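Search this site
Enter keywords
3 min read

10/19/25
Wurnley workshop - natural dye notes, walnut hull bath

Started with 200 g of the cotton drill from the Prirel offcuts bag. After scouring and drying it came back at 189 g, so there was more size in it than I'd allowed for. Washing soda, long simmer, and the water went the colour of weak tea. Next lot gets two scours.

Mordant was alum with a bit of tannin first, same as the January batch. Kept the pot at 60 degrees and left the lid on. The old thermometer reads low, so use the one with the metal clip. I've put tape on the bad one until we replace it.

Hulls soaked overnight in a bucket, then strained twice through the muslin. Still got grit. The first swatches have specks along one fold where it settled. A third strain might fix it, or just don't pour the last of the bucket in.

Colours so far:
Swatch A, 40 minutes - light tan, a bit pink
Swatch B, left in the pot overnight - proper brown, grey side of brown
Swatch C, as B with an iron dip - nearly charcoal, feels harsher

B is the one I'd use for the Misport aprons. C looks good but I don't trust iron on cotton that gets washed often. Rinse water for all three ran clear at the fourth change.

Lightfastness strips are taped in the west window, half covered with card. Leave them alone please, even if they fall over. I'll check them in around 60 days.

Also bound the edges on the kitchen samples with the leftover bias tape. Corners are bulky where the loop goes in. Needs a smaller needle and a slower speed.

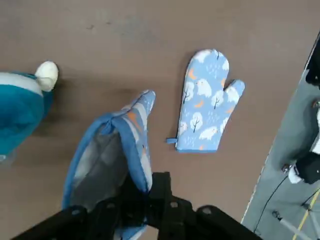 Oven mitts in the bear print, hanging loop at the cuff corner.

To do: label the jars, order alum, ask Vaněk whether the wider tape still comes in dark blue. Hull bucket is under the sink with the lid clipped down. There's enough left for one more weak bath, probably a grey with iron.

Contact the workshop | © Wurnley | Back to top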